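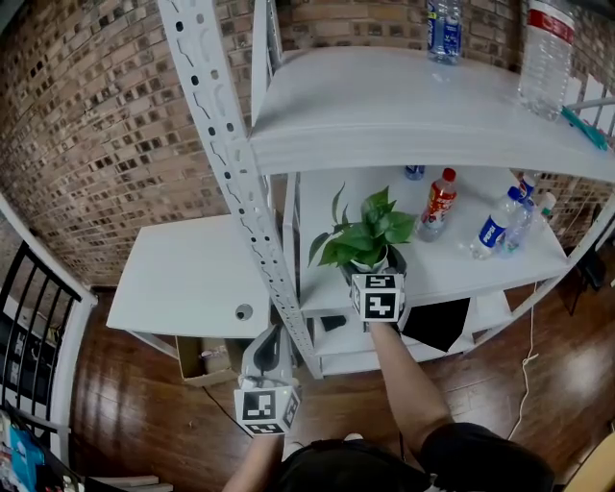

Hand-held grippers at the shelf, with the plant pot in the right one.

Tips for building a pair of hand-held grippers at home

Everyone selling plans for these says it's a weekend job. Mine took most of June, and I already owned the printer.

Skip the deluxe kit. The Rivadeneira set was 1,395 when I looked, and as far as I could tell the extra money goes on a carrying case. Plain printed jaws with a strip of rubber glued inside have done fine for me. Glue the rubber before you fit the springs. I did it after and got to do it again.

Marker cubes: print them matte. Glossy paper throws glare and tracking drops out whenever a lamp is on. Check that the faces are square to each other before the glue sets. Yamila Barrientos swears by tape, but I've had two corners lift on me.

Practice on a shelf with mixed stuff on it. Soda bottles lying on their sides are harder than standing ones, and a small plant pot is worse than either. Grab the pot, never the leaves. Keep cables off the floor where you stand, or at least know where they run.

Don't believe the 4,000 grabs claimed for the Clotar springs. Mine went soft long before that. I now swap them every 70 sessions and write the date on the handle in pencil.

As for the software, Gaspard Pichon says it will sort out sloppy handling by itself. I have yet to see it. If you jerk your wrist, the recording has a jerk in it – throw that one out and go again, slower.

Wear long sleeves. The hinge pins stick out.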